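From: Emiko Iwasaki
To: Jeltgate Neighbors list
Date: 25/04/2006
Subject: Re: [jeltgate] Shared meals, and the state of them

Girish Dixit wrote:

> I don't want to be the one to bring this up again, but the
> potluck on Maurya Street had five pasta salads and no main
> dish. My kids had pasta salad with a side of pasta salad. Can
> we please go back to the sign-up sheet? I know people hated it.
> I hated it. But in February we had the sheet and there was a
> ham.
>
> Also, whoever has my big serving spoon (slotted, bent a little
> at the neck), I'd like it back, no questions asked.
>
> Girish

Girish, I was one of the five, so let me start by pleading guilty. Mine was the one with the olives. I brought it home nearly full and ate it for lunch until I could no longer look at an olive.

I was on this list for the first sign-up sheet, and I think we're remembering it through a ham-colored haze. The sheet had columns. It had a column for "hot," a column for "cold," and a column for "other," and "other" filled up before anybody had written a word under "hot." Kamlesh put himself down for "ice?" with the question mark, and then came with no ice, and when I asked him about it he said the question mark had been his answer. Somebody signed up as "the Carnovel people," and to this day I couldn't tell you whether that meant the apartments or the bakery. The ham was Jyoti's, and Jyoti would have brought that ham if we'd had no sheet, no potluck and no street. She told me so.

What I remember most is the fighting over last names. A through G brings salads, H through M brings mains, and so on down the line. Very fair on paper. Then the Dixits and the Goels were both in salads, and Jyoti, the best cook within walking distance, was told to bring greens. She brought the ham anyway and there were emails. I still have them. Rekha's ran to two screens and used the word "precedent."

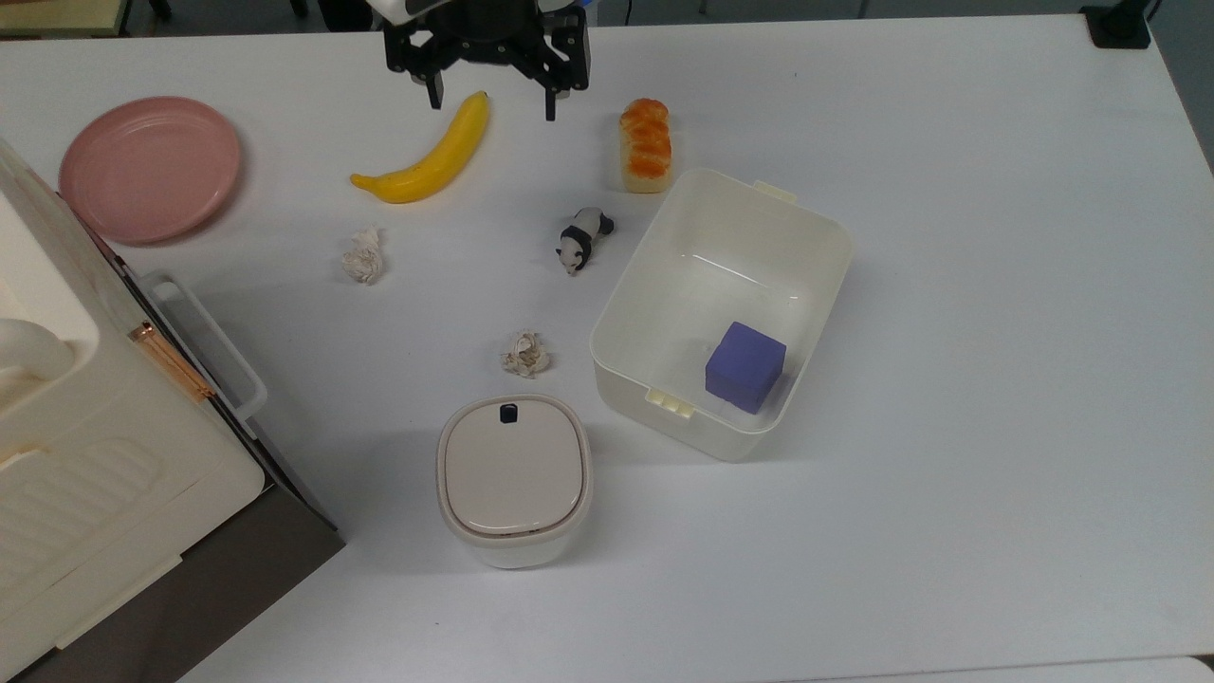

My own theory of potlucks is that people bring what they can carry on foot without a lid, and no sheet is going to change that. I've been keeping an eye on this for years. A lasagna needs a car, a towel and a person to hold it on their lap. Pasta salad needs one arm. If you leave people entirely to themselves you get the truly armless end of the menu, a banana and a pink plate to put it on, and a loaf standing off to one side. I'm not above it. The year I had the bad shoulder I walked over with a bag of rolls and felt I'd done my part, and I took seconds of everything.

So if we want mains, I'd say we have to make mains easier to get there. Two ideas, and you may shoot at both.

First, hold the thing closer to the ovens. Maurya Street is pretty, and the trees are nice, but it's a long haul from the hill end and everything arrives the temperature of a handshake. The lot behind Titier Hall has an outlet and a door that opens onto an actual kitchen. I asked, and they want $29 for the afternoon, plus we stack our own chairs. Split across the households that show up, that's less than a jar of olives. I have priced olives recently.

Second, buy the big stuff. I know, I know. It's against the spirit. But we've got $200 sitting in the block party fund from the year it rained and we called off the pony, and I can't think of a better use for pony money than chicken. Order enough chicken for the street, put it in the middle, and let everybody bring whatever they were going to bring anyway. Then five pasta salads is a buffet. Right now it's a cry for help.

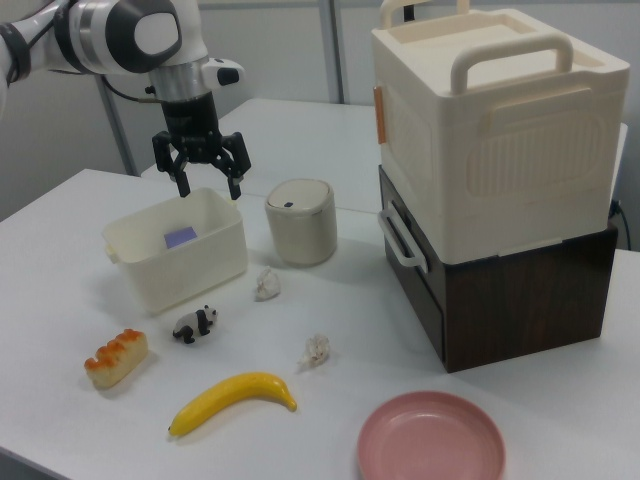
Rekha is going to point out that the last time we bought food in bulk we ended up with 600 paper napkins and a case of relish, and Rekha will be right, and I'd like it on the record that I voted against the relish. I still have around half those napkins. They're in my hall closet and I'm happy to bring them. I'd be happy to leave without them, too.

On the sheet itself, I could live with a short one. Names down the side, one line each, write what you're bringing in plain words. No columns, no alphabet. If you look down the list and see pasta salad already there, think hard about what kind of person you want to be. Kamlesh may not use punctuation.

I would also ask, since we're airing things, that people put a card by their dish saying what's in it. The orange one last time was delicious and I have asked eleven households what it was. I got two different answers, both from the same house.

Girish, I don't have your spoon. I do have a spoon that isn't mine, but it has no slots and the neck is straight, so it's either somebody else's or yours has had a very good month. Come by and look at it.

If nobody screams by the end of the week I'll call Titier Hall and ask them to hold a Saturday. Actual screaming should go to the list and not to my house, please. The baby next door has just started sleeping.

Emiko
(hill end, green door)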